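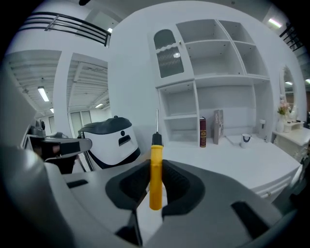 Free returns have been part of online shopping for so long that most of us have stopped seeing them as an offer. They are simply how it works. You order two sizes, keep one and drop the other at the corner shop on the way to the station. I did it myself for years and felt no guilt about it. But the habit has spread well beyond shoes and dresses, into goods that nobody needs to try on. A screwdriver with a bright yellow handle is a screwdriver with a bright yellow handle, and the listing tells you as much. People still order three kinds and send two of them back, and the shop pays the carrier both ways.

In March the homeware site Briveo began charging 2 euros for each parcel sent back, and the complaints were loud. Customers said they had been tricked. Some promised never to shop there again. I think Briveo was right, and I think the other retailers should follow it sooner than they seem to want to.

The cost was always there. It sat in the price of everything, so the person who bought one kettle and kept it was paying for the person who bought four and kept none. Odette Gautier, who ran the returns desk at Clakus until last year, told me that on a bad Monday 600 parcels came in before lunch. Each had to be opened, checked, wiped down, bagged again and put back into stock. A good share never went back into stock at all. Once a box is torn, the item goes to a clearance buyer for a fraction of what it cost.

Small sellers have it worse. Mabli Pugh sells kitchen tools through the Flosau marketplace, where the rules say she must take back anything within 14 days and cover the postage. Her cheapest peeler earns her less than the label costs. She has thought of dropping it from the range, though it is the thing her regular customers ask for most. Flosau takes its commission either way.

There are fair objections. Photographs mislead, sizes vary from one brand to the next, and a buyer who can't hold the product ought to have some protection. I agree with all of that. If the goods are faulty or wrongly described, the shop should pay, and pay quickly. Someone who lives a long way from any high street also has less choice than I do. A shop could deal with that by allowing every customer a couple of free returns a year – Čierny already does, and its customers seem to have put up with the limit.

What I don't accept is that a charge is an attack on consumers. I rang Briveo to ask how it was going, and was told that returns had dropped by nearly a third while orders had held steady. One company's word is not proof, of course. It does suggest that plenty of those parcels were going back and forth for no good reason.

The shops have mostly themselves to blame. They taught us to order this way, with banners and countdown clocks, when they were chasing growth and had investors' money to spend on vans. Now they would like us to stop without having to say so. They should put the price of a return next to the price of the item, in the same size of type, and let people decide before they pay.

Opinion | Retail & Consumer | August 9, 2026

Search articles
Enter keyword
Go

Related
Flosau raises seller commission for second time
Why the weekly market still beats the app on price
Villads Vestergaard: The loyalty card has had its day
Parcel lockers: 200 more planned for smaller towns
Letters: Who pays when the courier leaves it in the rain?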